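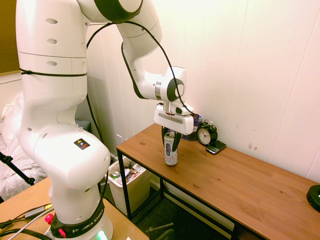
The arm at the desk, with the gripper closed around the can.

News from the teaching group

Since the last newsletter we have spent most of our time on one small piece of work, and I would like to tell the members how it is going. The task is simple to say. The arm must take a tall drinks can from one place on a desk and put it down in another place, standing up, without touching the other things that live on the desk. A person can do this while speaking on the telephone. For the arm we need many good examples, and each example must be made by one of us.

We make them in two ways. The first is by hand: you hold the arm near the wrist, it becomes light, and you lead it through the movement as you would lead a child's hand with a pencil. The second is from a distance, with the small controller which Hicham Soliman prepared for us. You sit on a chair, you move the controller, and the arm follows. In our plan there are 200 examples, the same number from each way, so that we can compare them fairly.

Before we began I was sure that leading by hand would be the better way. It feels more natural, and a new person can learn it in one afternoon. But when Nesma Sqalli looked at the first recordings she found something I had not thought of. When we lead the arm by hand, we push it a little too far and then pull it back, and we do this almost every time just before the fingers close. We do not feel it ourselves. In the recording it is very clear, like a small hook at the end of the line. If the arm learns from this, it will learn the hook also.

With the controller the line is cleaner but the work is slow. Catalina Ulloa is the fastest among us and even she stops above the can to judge the depth. She asked if these stops should be removed from the recordings afterwards. We discussed it for a long time. For now we keep them and we write down which recordings have a long stop, and Nesma will try the training with them and without them.

The can itself gave us some trouble. A tall slim can falls easily, and if the fingers take it too high it leans when it is lifted. We have agreed that everybody should close the fingers near the middle. We have also agreed on the end of the task: the bottom of the can must be flat on the desk before the fingers open. Please do not let it drop the last small distance, even if it lands well. Three of my own recordings had to be thrown away for exactly this reason, so I am not writing this to blame anybody.

Some practical points for those who will record with us in October:

Every turn is 20 examples and then a rest. After that the hand becomes tired and the quality goes down, also for people who say they are not tired.

Change the starting place of the can each time. It is very easy to put it back on the same spot without thinking.

Leave the clock and the telephone on the desk. The arm should learn to work beside ordinary things.

If you make a mistake in the middle, stop and begin a new recording. Do not repair it and continue. We want to collect repairs later, but separately – Hicham is making a second list for this.

Write your name and the way you used (hand or controller) in the log before you begin the next turn.

Chandrasekhar Pai has offered to teach the controller to two new people, beginning from zero. He is a patient teacher and he speaks slowly, which I appreciated very much when it was my turn. If you are interested, please write to him through the Hudby members' page.

In the next newsletter Nesma will show the first comparison between the two ways.

Hortensia Salazar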